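The White Table at Plolness

8 November 2021
Share 4
Comments 5

I have been promising to put this page up since September, and people have been very patient with me. When we moved into the upstairs room at Plolness I said I'd keep a little gallery of how the place came together, and then the place came together faster than the gallery did. So I'm starting with the table, which is what everybody asks about anyway, and I'll let myself ramble a bit because there is a lot of table to talk about.

If you haven't been up to see us, it's a plain sort of room with good big windows on one side, and we use it for nearly everything. Sorting, mending, cutting out, wrapping parcels, looking over the season's pots before they go off to Amarasinghe's shop, and a good deal of standing around with coffee. For all of that you need one large surface you can trust, and for the first while we had two small ones that we didn't. They were different heights! You would slide a tray along and it would drop half an inch with a bang, and whoever was holding the teapot would say something they shouldn't.

Lutz Hamann was the one who finally lost his temper with it. He came in one morning with a tape measure and a pad of paper and walked around the room for most of an hour, and by lunch there was a drawing pinned up by the door that more or less said we were having one big table and that was the end of it. I was all for it. Dirk Tiedemann wanted to know how we'd get it up the stairs, a fair question that we put off answering until the very day it had to be answered (on its side, with the banister off, and a lot of shouting).

Then came the color, and I had no idea people could feel so strongly about a color. Helmut Rathjen wanted it left as it was. Man-lok Mok wanted gray. I had my heart set on white and I held on like a terrier. My mother had a white table in her sewing room and I can still remember how easy it was to find a dropped pin on it, and how the thread colors looked like themselves. On a brown table a navy thread and a black one are the same thread until you get outdoors, and by then you've sewn on all the buttons.

I did get my white, though Man-lok made one very good point that I want to give full credit for. The finish had to be matte. We had tried a shiny board before, borrowed from downstairs, and with those windows you spent the whole afternoon squinting and moving your chair. A matte white takes the daylight and spreads it out softly, and even on a dull day it goes to a cool, grayish sort of white that is very restful to work over. You get gentle shadows and no glare. I have become quite boring on this subject and will tell anyone who comes in.
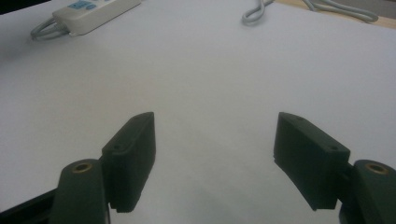

We did wonder about keeping it clean, and I'll own up that I was nervous for the first couple of weeks. I went around behind people with a cloth. Coffee cups had to sit on a mat, pens had to have their caps on, and I believe I once moved Jörg Grube's sandwich while he was still eating it. He has forgiven me. These days I've relaxed a good deal, and the routine is simple enough that everyone follows it without me hovering.

For those who wrote in to ask, the routine goes like this. Dry brush first, always, to get the grit off – grit is what does the harm, and a wet cloth only drags it around. Then a soft cloth wrung out in warm water with the smallest drop of dish soap, and then a second cloth with plain water, and then you leave it alone. Please don't use the rough side of a sponge. On a matte surface, hard rubbing makes a shiny patch, and a shiny patch is a good deal harder to live with than the mark you were trying to get off. Pencil comes away with a clean white eraser. Ink is another story, and I'd rather not go into how I know.

Jörg was kind enough to write up the costs, as several of you are thinking about doing the same. The materials for the top came to 900, and the whole thing with the base, the hardware, the delivery and the new banister bracket came to 2,189, a bit more than we'd planned on. I'm putting it down just as he gave it to me, bracket and all, although Dirk maintains that the bracket was loose to begin with and ought to go under repairs. We ordered the hardware through Fiklow and had to send one box back for the wrong length of screw, but they were pleasant about it and the right ones came quickly.

A few words about the height, while I'm on the practical side. We argued less about that than about the color, which surprised me, considering it's the thing your back notices. Helmut is tall and I'm not. What we did was stack books under the old tables for a week and have everyone work standing up, then move the books around and do it again, until we'd found the height that the fewest people grumbled about. The short ones among us have a footboard. The tall ones have been told to bend their knees. If you only take one thing away from this page, do the business with the books before you cut any legs.

The edges are rounded over a little, and I'm very glad of it. Lutz did those by hand with sandpaper wrapped around a block, and he kept stopping to close his eyes and run his thumb along them. I teased him at the time, but I lean on that edge all day long now and have never once had a red line across my arm.

What I like best is how the table has changed the way the room gets used. When there were two small ones we each had our corner and kept our backs to each other, and now people end up across from one another and talk. Things get passed over. Someone will be folding and someone else will be labeling, and before you know it they've swapped. At the end of the day whatever is left out gets put back on its shelf, more or less, and the white goes all soft and gray as the light drops, and I like to stay on a few minutes then with the lamps off.

The next bit of the room to get its own page will be the shelves along the back wall, the ones Jitenen helped us plan. Man-lok has already started labeling them and has strong views on lettering. I'll also try to get Lutz to let me put up his original drawing, coffee ring included, if he hasn't filed it somewhere safe and lost it for good.

Do come up if you're passing by. Mind the fourth stair, it creaks but it's perfectly sound, and the kettle is on the left as you come in.

Share 4
Comments 5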